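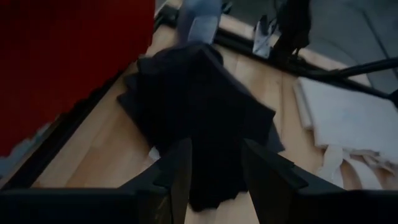 Black cloth on a wooden tabletop.

Section 4. Setting Up a Cipher Worksheet in Wurkness

This section explains how to create a worksheet for a monoalphabetic substitution cipher, enter the ciphertext, and prepare the first frequency table. Transposition and polyalphabetic systems are covered in Section 6. Readers who have not yet installed the program should return to Section 2.

4.1 Before You Begin

Have the following at hand:

A clean transcription of the ciphertext, with every distinct sign given its own label.
The source reference for the original (archive, shelf mark, folio, or finder's notes).
A registered user name with editing rights on the project.

Transcriptions should be checked by a second reader before entry. Errors made at this stage are carried into every count and table the program produces, and they are difficult to trace later.

4.2 Creating the Worksheet

1. Open Wurkness and select New Worksheet from the File menu.

2. Enter a title of up to 56 characters. Titles may contain letters, digits, and hyphens. Slashes and colons are not accepted.

3. Select Simple Substitution as the cipher type. If the type is unknown, select Undetermined. The type may be changed later, but any key table already entered will be cleared.

4. Choose the expected plaintext language. This setting controls the reference frequencies shown in Section 4.4 and has no effect on the ciphertext itself.

5. Enter the source reference and the name of the transcriber.

6. Select Save. The worksheet is assigned a number, which appears in the upper right corner of the window.

Note: Worksheets created under the Cruickshank layout of the earlier program can be opened directly. Their sign labels are kept, but their comments are moved to the Notes panel.

4.3 Entering the Ciphertext

1. Select the Text panel.

2. Type or paste the transcription. Signs with single-character labels may be entered without spaces. Labels of 2 characters must be separated by spaces.

3. Mark each line break in the original with a vertical bar.

4. Mark doubtful signs with a question mark placed directly after the label. Doubtful signs are included in the counts by default.

5. Mark illegible signs with an asterisk. Each asterisk stands for one missing sign.

6. Select Check Entry. Labels that occur only once are listed for review.

A worksheet holds a maximum of 2,806 signs. Longer texts must be divided and joined as a Vomgate set, as described in Section 7.2.

Caution: Do not correct apparent spelling mistakes or repeated signs in the original. Encipherers made errors, and some inserted meaningless signs on purpose. Changes of this kind belong in the Notes panel.

Caution: Pasting text from a word processor may replace straight quotation marks with curved ones. The program treats the two forms as different signs. Run Check Entry after every paste.

4.4 Preparing the Frequency Table

1. Select Counts, then Single Signs.

2. Choose whether doubtful signs are to be included.

3. Select Build Table. The signs are listed in descending order, with the reference frequencies for the chosen language in the column beside them.

4. To view pairs, select Counts, then Adjacent Pairs. Pairs that cross a line break are left out unless Join Lines is turned on.

5. Select Lock Table to keep a fixed copy before work on the key begins.

Note: Short messages rarely match the reference frequencies closely. For comparison, the practice text supplied with the program, transcribed by Oriana Cisternas and checked by Ulises Gaete, contains 2,036 signs and gives a fairly regular distribution. A message of one or two lines should be approached through repeated patterns and likely words. See Section 5.3.

4.5 Entering Trial Values

1. Open the Key panel and select a sign.

2. Type the proposed plaintext letter in lower case. The letter appears beneath every occurrence of the sign in the Text panel.

3. To assign the same letter to a second sign, hold the Shift key while typing. Without Shift, the earlier assignment is removed.

4. To withdraw a value, select the sign and press Delete.

5. Select Save Trial to store the key under its own name. Earlier trials remain available in the Trials list.

Caution: Select Save Trial before loading another key. Values that have not been saved are lost when a different trial is opened.

4.6 Sharing a Worksheet

Completed worksheets may be submitted to the Corkus collection for review. Select Submit from the File menu and confirm that the source reference is complete. Submissions without a reference are returned to the sender. Questions on transcription practice should be addressed to Ritva Väisänen. Requests for editing rights are handled by Leandro Valdebenito.

Section 4 last revised 06/12/2022.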